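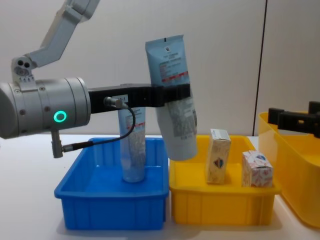

Aníbal Azevedo would like it known that the bus change is a disgrace and that he has said so twice already, once in writing. Fair enough. He is on the Willholm side, where the walk to the new stop is all uphill, and he reckons whoever moved it has never carried shopping.

So - what we know so far. The number 7 stops calling at Merport Road from the start of March. It goes down the bypass instead. Saves the company a few minutes, costs the rest of us a good deal more. The 2 stays as it is, last one still leaves at 9.40 in the evening, and no, they won't be putting on a later one. We asked.

The petition stood at 1486 names when I last looked. Needs 3000 before the council has to debate it in the chamber. Paper copies at the library desk and in the chemist's, or sign online if you can get the page to load (try it in the morning, it's hopeless after tea). One signature each please, several people have signed for the dog. 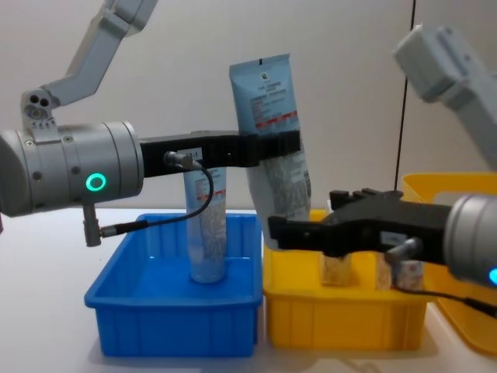
Also the timetables. The ones pasted up at the shelters are the old ones, ignore them. New ones promised "shortly". If you want the right times now, ring the depot and ask for the printed sheet, they do post it, mine came in two days. Large print too but you have to ask for it seperately.

School passes carry on being valid on both routes. Concession passes still not before half nine, same as ever. Quite a few of you asked wether the hospital connection is safe - yes for now, change at the market and allow ten minutes, more if it's raining and everybody's on it.

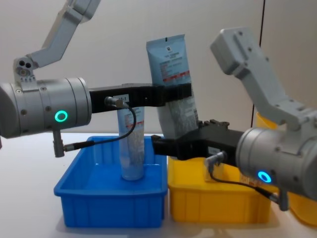

Public meeting is at 7 in the evening, upstairs room at the Zarkora cafe, date to go on the door once the bus company confirms who they're sending. Obsa Lencho is chairing. Questions in advance if poss, kept short, and about buses. Bins are a different meeting.

Lifts down from the top end of Willholm can be arranged, leave your name at the cafe. Tea provided, bring change for the parking. More next issue, out of space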